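Findholm on the Trita finger kit: an interview with Jovita Barajas

Findholm sells one thing to robot labs and small workshops, a bolt-on kit called Trita. It consists of compliant ribbed fingers, a mounting bracket and the software to log each grasp. Jovita Barajas runs applications for the company and answers most of the support mail herself. We spoke on 12th July, a few weeks after the second hardware revision began shipping.

The fingers are the part customers ask about first. They are open structures that bend around whatever they press against. "A flat jaw gives you line contact on a round handle," Barajas said. "Ours gives you a patch. You can run lower force and still hold torque." She would not quote a holding force. The figure depends on the handle, and she has seen too many data sheets where it does not.

Hand tools make up a large share of her test set. Screwdrivers are awkward for a gripper: the mass is in the handle, the shaft is thin, and the tool seldom lies the way the planner expects.
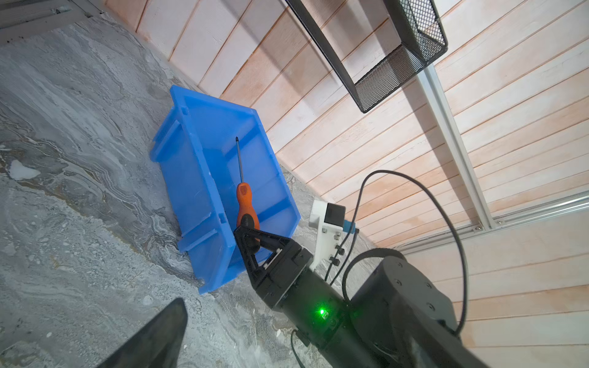
"Bins are where most of the errors come from," she said. "The wall takes away half your approach angles. If the tool is leaning, you want the handle, and you want to come in along a line that keeps the wrist clear of the rim." The current release, Sial, scores candidate approaches for clearance before it scores them for grip. In the January release the order was reversed, and the arm spent a good deal of time stopping on contact.

Her last regression run logged 2,401 grasps. Of these, 76 were aborted before lift and 13 ended in a drop. Findholm does not publish the numbers on its site -- Barajas sends the log to anyone who asks, with the failures marked.

I asked about cabling, a frequent complaint with the first revision. She conceded the point. "You need slack for the wrist to turn, and slack catches on things. We specify a minimum loop now. It is in the manual, page 5."

The kit competes most directly with Prirano, which ships a closed unit with its own controller. Barajas considers that the better choice for a line that runs one part all year. Trita is meant for people who change the task often and are prepared to recalibrate after each finger swap.

A narrower finger for small drivers and hex keys is in testing. She gave no date for it.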